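Re: [estum-observers] Voda seat – vote count and what happens next
Date: 12 Jun 2023

Hi all,

Quick one before I run for the ferry. Numbers from the weekend are in and I've had several messages asking the same thing, so answering on list. Three pics first, then the reply. 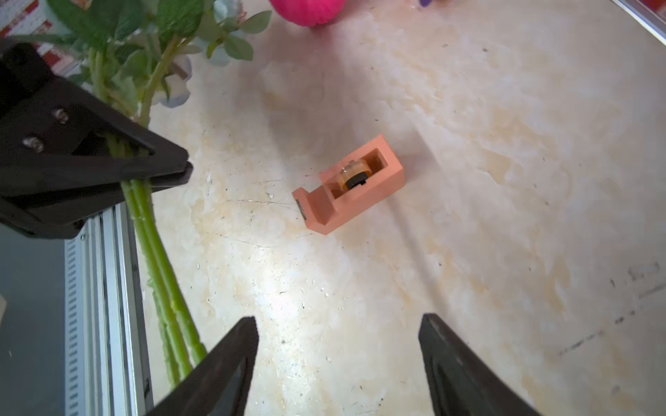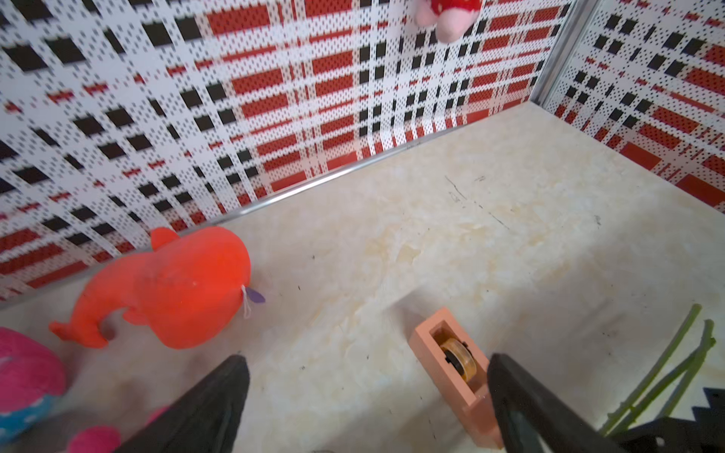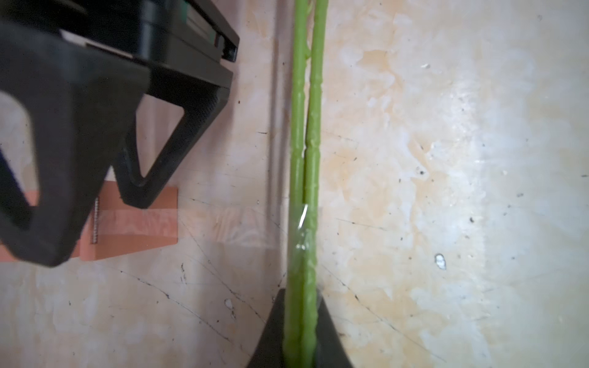
Right. Earlier message quoted below, my answers go in between.

> The radio here says Voda has won the rotating seat on the
> Straits Council and that Tlapale has conceded. Is that
> official? Our paper is still calling it a draw.

Not a draw. Not quite official either. Voda got 17 of the 30 votes, Tlapale 13, so it's a clear win on the floor. But the result doesn't count until the secretariat in Mostness puts out the signed notice, and as of this morning there's no notice. I rang twice. First time no answer, second time I was told "shortly", same word they used in May about the agenda.

I think the draw story comes from the first round, when two delegations handed in blank papers and the chair called a break. Some reporters left at that point and filed. So that's what your paper is running.

> Did Tlapale really concede, or just say it would accept
> the outcome?

The second one. The statement says they "will respect the decision of members once it is properly recorded". Read that how you like. To me it leaves the door open for a complaint over the blank papers, and there is a window for it – up to 2 weeks from the notice, under the standing rules. The window hasn't even started. Would be carefull about the word concede in anything you put out.

> And what does Voda get out of it? Readers are asking why
> anyone cares about a seat that has no veto.

Fair question. No veto, true. But the seat holder chairs the fisheries talks for the term, sets the order of business, and gets to see the draft boundary maps before they go round to everybody else. The line between Voda and Estum still isn't settled past the outer reef. So Estum voting for Voda is the bit I'd be writing about, if I had the column space. My guess is a trade over the cable landing. Can't prove it. Don't quote me on that one please.

Also the money. Council dues are paid per member but the seat holder's travel comes out of the common pot, which for a small foreign ministry is a real help. Small but real.

> Last thing, is there a petition? Somebody forwarded me
> something with a lot of signatures.

Two of them, and people keep mixing them up. The one from Tlapale harbour workers asks for a recount and has 1,345 names. The other is from the Mostness end, it's about opening the sessions to the public and has nothing to do with the seat. That's the one with 1,729. I've seen both numbers given for the recount, and one site added them togther. Check which you've been sent, the harbour one is adressed to the chair by title.

Other bits:

– Next session is still down for Mostness but the hall booking isn't confirmed. Estum has offered to host. Voda would prefer that, obviously.

– Press passes from May are still good. If yours has the old blue seal, ask for a new one at the desk, they do them while you wait.

– The transcript of the second round should go up this week. English first, the rest later. I'll post the link when I have it, please don't all email the registry, they get cross.

– I still need somebody to cover the morning briefing on Thursday. I can do the afternoon but not both. Reply off list.

Sorry for the rush, will be back online tonight and can answer anything I skipped.

Cheers
(list mod)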